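Print this page | E-mail this page

Furow pauses two-armed packing stations after gripper fault

Furow has taken its two-armed packing stations out of normal service after a fault that let a gripper close without being told to. No one was hurt. The stations will stay limited to supervised running until new control boards have been fitted and checked, which the company expects to finish in June.

The fault was first seen at the Ploler site during a routine sorting job, in which the arms move rolls of tape and other small goods between baskets and trays. An operator had pressed the stop button and was reaching in to straighten a tray when the left gripper closed. Her hand was clear of the fingers at the time. She reported it straight away and the station was switched off at the wall.

Furow's engineers found that the stop button cut power to the arm joints as it should, but that the grippers were on a separate supply which stayed live for up to 5 seconds afterwards. If a command was still waiting when the button was pressed, the gripper could carry it out in that time. The arm itself did not move.

"The button did half of what people thought it did," said Palesa Makhubela, head of product safety at Furow. "Our manual said the whole station was safe to reach into once the light went red. That was wrong, and we have withdrawn that page."

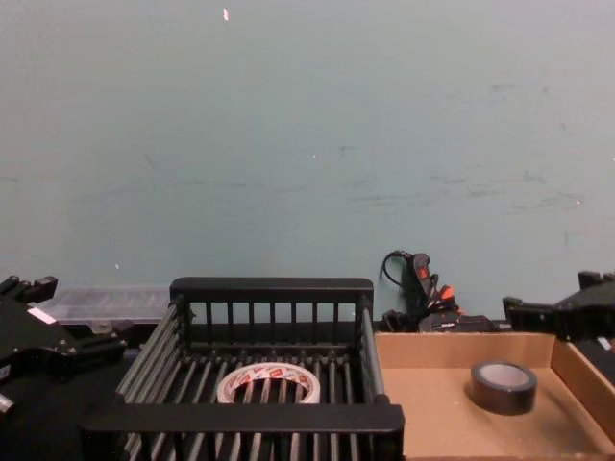

Checks on the company's own test benches brought the fault up again in 2 out of 235 stops. Both times the command had been sent just before the button was pressed. Engineers say the chance of it happening in daily work is low, but that it is too high for a machine people work next to.

The control boards are made for Furow by Núñez, which has changed the design so that the arms and grippers lose power together. Any waiting commands are also cleared, and the station will not start again until an operator confirms that the work area is free. Boards of the older type carry a part number ending in 325 and should be sent back once they have been replaced.

Until the new board is in place, customers are asked to follow these steps:

Do not reach between the grippers after pressing stop. Switch the station off at the wall first and wait for the panel to go dark.

Keep a second person at the station while the arms are running.

Report any movement after a stop, however small, and leave the station off until Furow has replied.

Stations with a single arm use a different supply and are not affected. Floltodari, which services the stations on Furow's behalf, will contact each site to agree a time for the work. There is no charge, and most visits should be over within a morning.

The Ploler site has gone back to packing by hand for now. Orders are going out as normal, although some larger ones may leave a day late - customers affected have been told.

Furow will publish the full findings when the last board has been changed.

Contact: Furow press office | Copyright Furow. All rights reserved. | Back to top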